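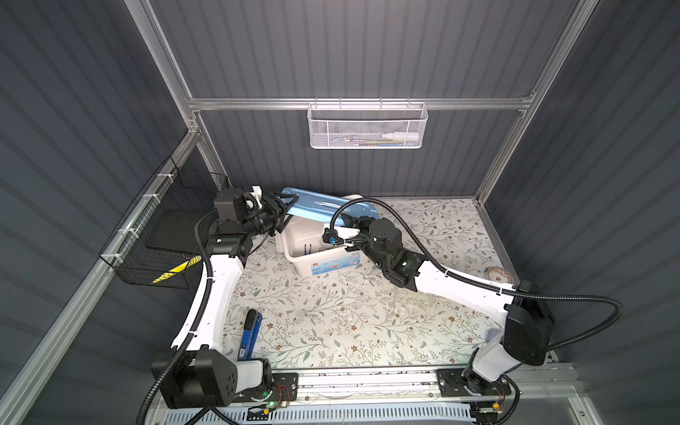
Teaching by hand at Trorkska

The Trorkska training centre has extended its programme of household demonstrations, in which operators guide pairs of robot arms through ordinary domestic tasks by remote control. Work on storage containers began in June.

Each operator is asked to complete 30 demonstrations of a task before moving to the next. For lidded boxes the centre intends to gather 300, with both arms sharing the lid between their grippers. According to Svetozár Štěpánek, who leads the programme, lids are a demanding subject.

"One arm must give way slightly when the other pulls," he said. "An experienced operator does this without thinking, and it is difficult to write down."

Recordings in which the operator hesitates are kept, provided the task is finished. Those involving a dropped object are reviewed separately by staff at Granach, the centre's partner in the work.

Operators receive 5 days of instruction, beginning with the hand controls and a set of soft blocks — containers are introduced on the Thursday. Tablecloths and nearby objects are changed between sessions.

The partners expect to start on drawers and jars once the container recordings have been checked.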